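Skutia Rail Pad 138

Elastic rail pad for ballasted and slab track

Product group: Track components / Rail pads and baseplate pads
Manufacturer: Skutia
Sold and stocked by: Udside Track Supply

Overview

The Skutia Rail Pad 138 sits between the foot of the rail and the concrete tie. It spreads the wheel load over the rail seat, reduces vibration passing into the tie, and keeps the rail electrically separate from the track below. It is made for freight and mixed-traffic lines and is also used in yards, sidings and port connections.

The pad is molded in one piece. Studs on both faces allow the material to compress evenly under load, and four corner lugs hold the pad in place while the rail is being set down. It can be fitted either way up.

Where it is used

The Rail Pad 138 was first supplied for the renewal of the Plullavance freight loop, where container trains share the track with a local passenger service. It has since been ordered for two port branches and a grain terminal. For tight curves and turnouts, we recommend the stiffer grade. For plain line near housing, the soft grade is the usual choice.
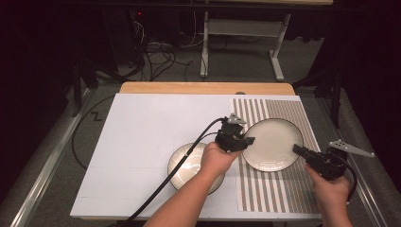

Both grades have the same outside dimensions, so they can be used on the same tie without any change to the clips or insulators. The stiff grade is black and the soft grade is dark gray with an S molded into one lug. Please do not mix grades within a single rail length.

Specifications

Width: 138 mm
Nominal thickness: 5 mm
Material: synthetic rubber compound
Grades: stiff, soft
Fits: flat rail seats on concrete ties with spring clip fastening
Not suitable for: timber ties without a baseplate

Installation

Clean the rail seat before placing the pad. Loose stone and old adhesive will cause uneven wear. Lay the pad with the lugs outside the shoulders, lower the rail, and fit the insulators and clips as normal. No glue or lubricant is needed. Pads that have been removed from the track should be scrapped and replaced.

Packing and delivery

Pads are packed 30 to a carton and 36 cartons to a pallet. Part pallets are available from the Udside yard. Full pallets can be sent by road or loaded with rail deliveries handled by our freight partner, Ó Flaithearta. Orders for the soft grade placed after the end of November ship in the new year.

Warranty

The manufacturer's warranty runs for 5 years from delivery and covers faults in material and molding. Damage from derailment, fire or fuel spills is excluded.

Related products

Skutia side post insulators
Skutia baseplate pads for timber ties
Rail seat repair kit

Prices are on request. Please include the tie type, the rail section and the grade needed.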